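Print
E-mail

Notebook — Hallgate bench, December 2023

Carrying on with the gripper comparison. The Jistent fingers came off yesterday and the curved pair from Hou went on this morning. Same arm, same mounting plate. Fukero controller still on the old firmware, as I don't want to change 2 things at once.

Reset the tool centre point first. The Hou fingers are longer, and the first approach with the old offset stopped well short of the table on force limit. No damage. New offset is saved in slot 20, please don't overwrite it.

Task is the same as in September: pick the cubes one at a time and stack them in the taped square. Approach speed down to half for the last part of the descent. Wait after closing set at 1000 ms, which is slow but gives the fingers time to settle before the lift.
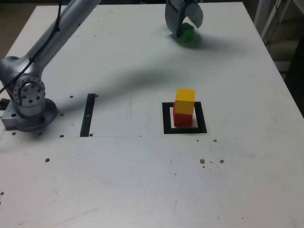
Hou fingers open at the green cube, red and yellow stacked in the square.

Yellow sits slightly to the right on the red. I had the same thing with the Jistent fingers, so I suspect the table calibration more than the gripper. Haiyan Fan thinks it is the release: one finger lets go before the other and nudges the cube. We could check that by turning the wrist through 180 degrees and seeing whether the offset changes side.

The curved fingers are more forgiving when the cube is a little skewed on pick-up. They are worse in tight spaces, as they need more room to open. I would not use them with cubes placed close together.

Log for this session is run 2322 on the shared drive. The force trace has a gap near the start where I restarted the logger.

To do: wrist rotation test, redo table calibration, ask Hou for the flat pads — they were on the quote but not in the box.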